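家事ロボット班 作業メモ:仮想キッチンで食器を扱うときのコツ

Forkedska自動化クラブの家事課題班が、シミュレータ上の部屋で食器の片付けを練習した際の手順と注意点をまとめる。対象は課題コード「Plirklow」に初めて触る部員。操作ソフトの導入は別ページを参照のこと。

1.起動直後の確認

シーンを読み込んだら、食器に向かう前に手先カメラの映像を開く。初期姿勢によっては手先が壁やドアの方を向いており、テーブルが視野に入らない。この状態で物体検出を走らせても結果は空になる。検出器の不具合と誤認しやすいので、先に手首の向きを直す。

確認する項目は次のとおり。
・左右の指が両方とも視野に入っているか
・指の間に何も挟まっていないか
・手先映像の上下と部屋の上下の対応を把握したか

上下の対応は口頭で済ませず、操作担当が記録用紙に書く。手先映像は傾いたまま表示されるため、画面の「上」へ動かす指示は事故のもとになる。指示は必ず座標軸の名前で出す。 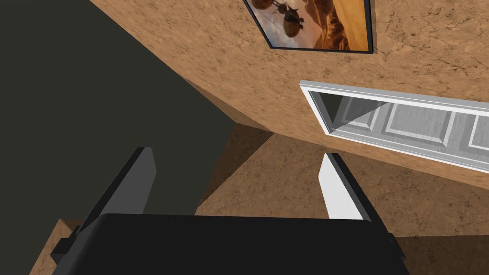

2.鉢と深皿のつかみ方

縁のある器は、外側から胴を抱えるより、縁を挟む方が安定する。本班のグリッパは平行二指で、大きな鉢の胴を抱えるには開き幅が足りない。

手順:
(1)指を全開にする。
(2)縁の接線に対して指の開閉方向が直角になるよう、手首を回す。
(3)片方の指を器の内側、もう片方を外側に置く。
(4)縁の真上から5mm刻みで下ろす。
(5)指先が縁より下に入ったことを映像で確かめてから閉じる。

刻み幅を大きくすると、指先が縁に当たって器が傾く。傾いた器を追いかけてつかみ直すより、シーンを再読み込みした方が早い。再読み込みの回数は減点対象ではないが、記録は残す。
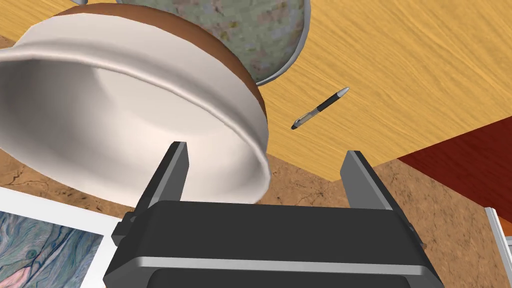
閉じる力は、上限の50%から始める。陶器の質感で表示される物体でも、摩擦係数は既定値のままになっていることがある。滑る場合は力を上げる前に物体設定を開き、係数を確認する。力だけで解決しようとすると、接触計算が不安定になり、器が指から弾き出される。

持ち上げは垂直に行い、横移動は周囲の物との干渉がなくなってから始める。筆記具のような細い物がテーブルにあるときは、先に退避先を決めておく。細い物は検出の信頼度が低く、経路計画で無視されることがある。経路が引けたという表示だけで安全と判断しない。

3.平たい物の扱い

皿や円盤状の物を天板に置いたままつまむのは難しい。指先が天板と物の間に入らないからである。次のいずれかを使う。

・押し出し:テーブルの端まで滑らせ、はみ出した部分を挟む。
・両腕:一方の指で動きを止め、もう一方で縁を起こす。

新入部員には押し出しを勧める。両腕方式は同期のずれが出やすく、Zwane(本班の両腕制御スクリプト)の待機時間を自分で調整できるようになってからでよい。

片腕だけを使う作業では、使わない腕を上げて止めておく。テーブルの脇に下ろしたままにすると、胴体が向きを変えたときに天板へ接触する。止めた腕も衝突判定の対象から外さないこと。 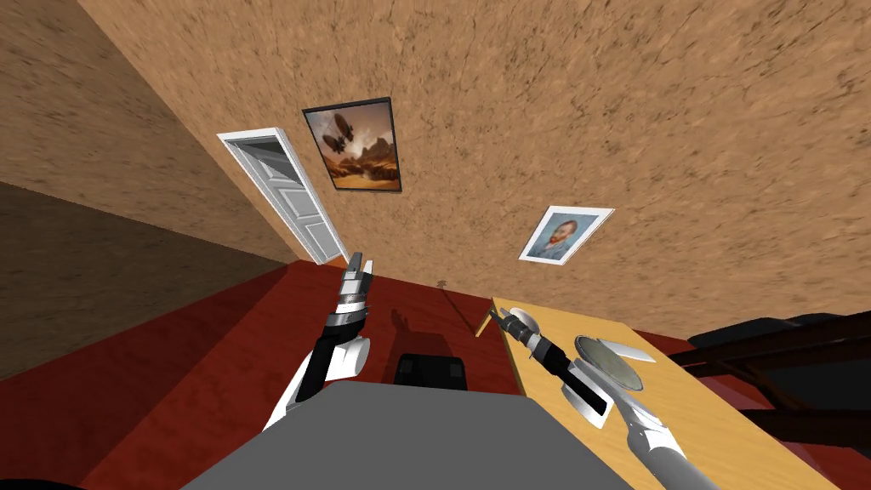
図3 平物課題の作業中。片腕を上げ、もう一方の腕をテーブル上へ伸ばした姿勢。

4.記録の付け方

試行番号は通し番号とし、失敗した試行も欠番にしない。8月末の時点で記録は581件あり、うち129件は手先の向きの誤りが原因で中断している。原因欄に「操作ミス」とだけ書かれたものは後で分類できない。軸名、指の開き、力の設定値を必ず併記する。

保存先は共有フォルダのGruslow。ログの提出は月曜の活動開始まで。映像は容量が大きいため、失敗の前後だけを切り出して添付する。

5.現実の台所に持ち帰れること

縁を挟む、端まで滑らせてから持つ、という二つの動作は人の手でも使える。重ねた平皿の一番上を取るときも同様で、爪を差し込むより少し横にずらして縁を出す方が皿を欠きにくい。

なお、手順2の刻み幅は顧問のGinette Fortinの指定による。変更する場合は試行前に申し出ること。手順3の待機時間の初期値は見直し中で、決まり次第このページに追記する。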